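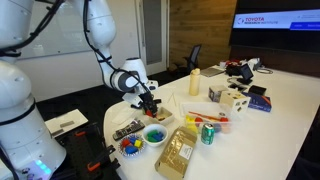

Week 3: Reading a wildlife count
Kurniawati Subramaniam

The Kerkley reserve brochure claims 4000 deer. Ask where that came from. The only survey I could find used 70 camera traps, most of them near the two waterholes at Ollar, and ran for a single dry May. Animals crowd to water in dry months. Scaling that up to the whole forest is a guess with a big number attached.

The leopard figures are no better. 747 photos is not 747 leopards, and the Tanguy report never says how it sorted repeat visits.

Terms to know: detection rate, double counting, edge effect.

For next class, read the Brikach transect study, methods section only. Mark every place where the authors assume something they did not test. Bring the marked copy.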